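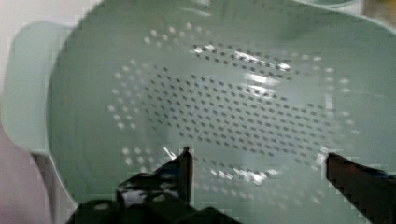 July, 7.40 am. Third attempt at getting the fibre out of the cotton rag pulp without losing the fines. The first two batches went through the Andadeck mesh and I lost a good part of the short fibre down the sink, which showed up later as weak corners on the sheets. Mercy Urio suggested a coarse strain first and the mesh second, so the coarse stage is now a plastic colander, the pale green one with the oval patch of holes in the bottom. The holes run in diagonal rows across the floor, the outer ones on the start of the slope, so I pour slowly into the middle and stir with the flat paddle, never the whisk.

Batch details. Dry rag 19 g per sheet, same offcuts as last time (old bedsheets, washed, no softener). Beaten in the Drakos until the clumps stopped showing in a jar of water held up to the window. The counter on the beater read 1,759 when I started and 3,230 when I switched off. I meant to stop at 3,000 and was on the phone. Slightly overbeaten is my guess, the pulp felt greasy between the fingers and drained slowly.

Coarse strain went fine. Knots stayed behind and went back in the soak bucket. The mesh stage took most of the morning, as I let it drain on its own and didn't press it. Water coming off was still a bit cloudy but much better than batch two. I kept the cloudy water and topped up the vat with it. Mercy does this every time and I should have been doing it from the start.

Sizing. Used the Folora methyl cellulose, mixed the night before. It had a skin on top in the morning, lifted that off and threw it out. Added to the vat while stirring. Next time try half the vat without, so there is something to compare against when we do the ink tests.

Sheet forming. First few were thick on the left. The mould was sitting out of level, one foot of the vat stand is on the old floor patch. Packed it with a folded bit of felt and the rest came up even. Couched onto the grey blankets, not the cream ones, which are still shedding colour after their last wash. Two sheets tore coming off the mould and went back into the vat.

Pressing. Stonilus press, hand tight, then a half turn every few minutes until the drip slowed. The left screw is stiff again and wants grease. Grease is in the tin behind the solvent cupboard, please put it back there.

Drying on the boards in the back room, fan on low, window shut. Overbeaten pulp will shrink more, so I've left the edges weighted with the brass strips.

To do: order more felts. Rinse the beater properly, there is blue thread caught under the roll from somebody's denim. Ask Mercy if she wants the knots for her casting pulp or if I should rebeat them. Tear test on two sheets from this batch and two from batch one once they are dry, write the results on the next page.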